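Workshop notebook – snack table layout, second go
January, started 8:40 am
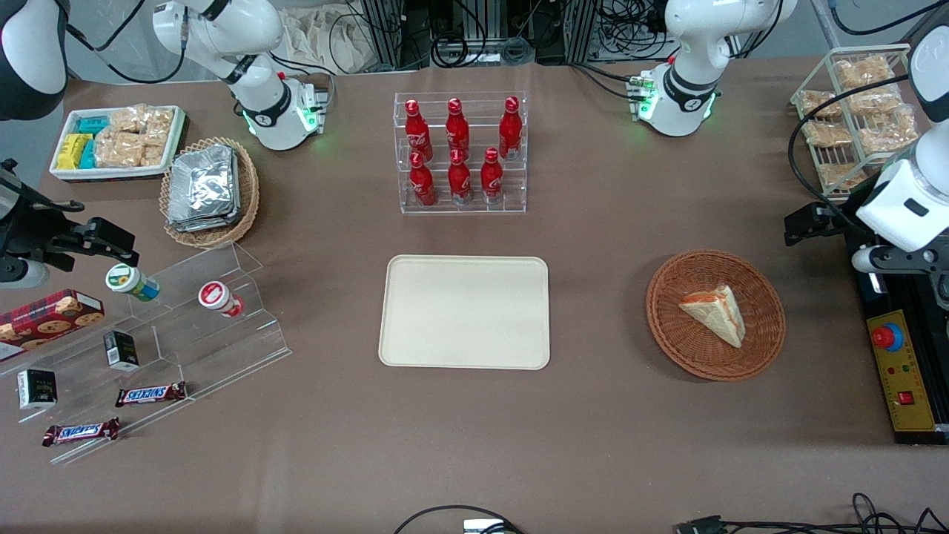

Carrying on from yesterday's list, which ended with "fix the tray" underlined three times and no mention of what was wrong with it. I believe the complaint was that people put things down beside it. Zinash says the complaint was mine and that I was the one putting things down beside it. Both can be true.

For anyone picking this up cold: we are working out how a small self-serve table should be set up for the foyer at Trusholm, so that a person with one hand free and a meeting in two minutes can put together a drink and something to eat without leaning over anything. The budget is modest. The number of opinions is not.

Layout as of this morning: tray in the middle, bottle rack straight behind it, sandwich basket to the right, bagged pastries in the wire rack at the back on the right. Zinash calls it the clock. I have asked her to stop, as the tray is square to the table and most of what we own is on the one side of it.

Bottles

Six Cokes, two rows of three, back row up a step. I like the tiered rack a lot more than I expected to. You can see the labels on both rows, and the clear acrylic doesn't get in the way of the colour, so the whole thing reads as "drinks" from the doorway. We tried the old flat crate last week and from the doorway it read as "recycling".

Downside: acrylic shows every fingerprint. Wiped it at 8:50, wiped it again at 9:15. Volkan has proposed the Yüksel cloths, which cost more and come in a nicer packet. Will try one before anyone orders a carton.

Height is fine for me. Zinash finds the front row easy and the back row a bit of a reach over the tray. Moved the rack forward a thumb's width, then lost track of whether I'd moved it back. Need tape marks on the table. Have needed tape marks on the table since we began.

Sandwich basket

Round, brown, wicker, cheerful. One wedge in it for layout purposes. A lone sandwich in a basket looks like either the last one or the one everybody has had a good look at and declined, so for the real thing we want it properly filled or swapped for something smaller. I'd go smaller. Volkan would go fuller, but Volkan also believes leftovers are a benefit of employment.

The filling is some reddish-orange business. Asked three people what it was and got three answers, so labels go on the list. Bastitz make a small card holder that clips to a basket rim, or claims to. Wicker rims are all slightly different and I have my doubts.

Also to settle: which way the wedges point. At the moment it's lying on the diagonal with the tip toward the near right. Zinash wants all the tips facing the person. I said nobody has ever refused a sandwich over its bearing. She wrote it down anyway, under "decisions".

Pastries

White wire rack, stacked in layers, all in clear wrappers. This is the part of the table that needs the least help. They're golden, they're visible, and they can be grabbed without touching the neighbours. Main worry is the noise. If the foyer is quiet, taking one out from the middle of the stack is going to announce you to the whole building.

The code on the order sheet for these is 1,522 and the code for the ones with nuts is 3,391. Writing it here because I have looked it up twice now, and because the last person to guess ordered the nut ones. (It was me. The sheet still says "V.T." beside it, and I've not corrected this.)

Tray

Beige, rectangular, rounded corners, bit of a raised rim, nothing on it. I was ready to be rude about this tray and I can't manage it. The matte finish is easy on the eyes under the overheads and it doesn't fight with the brown of the table. It is also extremely dull, which Zinash says is the point of a tray.

The rim is low. A bottle laid on its side would probably stay put, but I'd want to see it carried by somebody in a hurry. Bottle standing up, sandwich beside it, pastry wherever it fits – that was the arrangement we all arrived at separately, so I'm calling it the standard load. The Woser tray has a deeper rim and a handle at each end and looks like something you'd be served soup on in hospital. Keeping it on the shelf as a spare.

10:30 am

Volkan's note, copied in from the back of an envelope: "Basket closer to tray. Where do napkins go??"

Good question, both question marks deserved. There is no home for napkins in this layout. Options are left of the tray or tucked beside the basket. Left of the tray makes sense to me and would even things up a bit. He'll bring in the holder from his kitchen, on the understanding that it goes home again.

11:15 am

Talked it over with Zinash on the way to the kettle. Agreed to leave the bottle rack and pastry rack alone and only fiddle with the basket and the napkins. We've changed everything at once each time so far and then argued over which change was the good one. She'd like 13 people to try it before we send the plan over to Trusholm. I'd like fewer. She's already asked them.

To do

– Tape marks. Blue if there's any left.
– Try one Yüksel cloth on the acrylic.
– Labels for sandwiches, and find out what the filling is.
– Smaller basket, or more sandwiches (Z. to rule).
– Napkin holder, V. to bring.
– Carry test with the standard load, tray only, down the hall and back.
– Fix initials on the order sheet, some day.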